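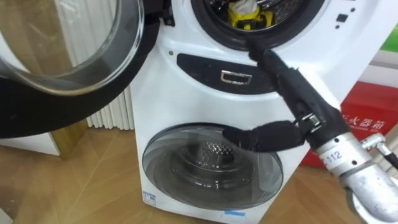

What did the laundry work package cover in this period? It covered the installation of the twin-drum washer at the Taipe apartment, a first round of mixed household loads, and a draft loading procedure for the resident handbook.

Progress report, November
Project: Kudetti, shared laundry for small apartments
Prepared by: Dinesh Singhal

1. Equipment
The washer has two front-loading drums, one above the other. The upper drum is the larger and is assigned to everyday cottons, towels and bedding. The lower drum is reserved for delicates and small items. The upper door has a clear round glass in a black frame and swings out to the left, so the laundry basket is now kept on the right. The lower door has gray tinted glass with a silver-gray ring. The blue tape on the casing below the lower door stays in place until the unit is signed over.

The machine stands on the light wood floor of the utility area. It was leveled on delivery and checked again after 13 loads. One foot needed a quarter turn.

2. Loads completed
A total of 114 loads were run against a plan of 100. Of these, 42 used the lower drum. Upper drum loads were mostly towels, white cloths and bed linen. Each load was weighed dry, and the program, water use and finish time were entered in the Stiretti log.

Results so far:
Mixed upper loads of light and heavy items went out of balance more often than loads of one type.
Large pieces placed in the drum last tended to rest against the gasket. The draft procedure now tells residents to push the load back before closing the door.
Lower drum loads finished about 13 minutes later than the program time when both drums were in use.

3. Open items
The drain hose supplied by Plarkero is shorter than specified. A replacement is on order and the present hose is usable in the meantime.
The gasket wipe-down is listed as weekly in the draft. The interval may be shortened once the bedding loads are reviewed.

4. Next period
Color-sorted loads begin on Wednesday. The handbook section on loading will be sent for comment with the next report. No change to the approved budget is requested. The cost of the replacement hose will be charged to the spare parts line.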